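Jasetthorpe Fashion Archive
Reader Services Desk: Ticket Record

Subject: Designer pages not loading in the Idetti lookbook catalog
Status: Pending confirmation
Priority: Normal
Assigned to: Obsa Alemneh

Reported by Jamshid Azimi, Costume History

Opening any designer page under the Rezaei collection returns a blank panel where the season list should appear. Biographies display correctly. The fault occurs in 2 browsers and on both reading room terminals. Students require the runway notes for coursework due in September.

Response, Reader Services, 9:40 a.m.

The report has been reproduced. The Jelloson and Idetti house pages are not affected. Please do not resubmit saved searches while the record is under review.

Response, Reader Services, 11:15 a.m.

The season list was requesting 800 entries in a single call and exceeding the 30-second limit. The list has been divided into pages. During this check, 5 garment records were found under the wrong creative director. They have been returned to the cataloging section for correction.

Action requested: sign out, clear stored pages, sign in again and open the Rezaei spring collection.

Update from J. Azimi, 2:05 p.m.

Season list now displays. Garment thumbnails remain slow. Test upload to the casual wear folder completed without error.

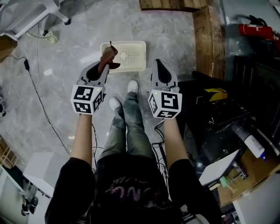 Attachment 1: Black top with pink-and-white print, worn jeans, white sneakers.

Response, Reader Services, 2:30 p.m.

Attachment received and legible at full size. Thumbnail speed has been logged as a separate request. This ticket will remain open until the corrected garment records have been published.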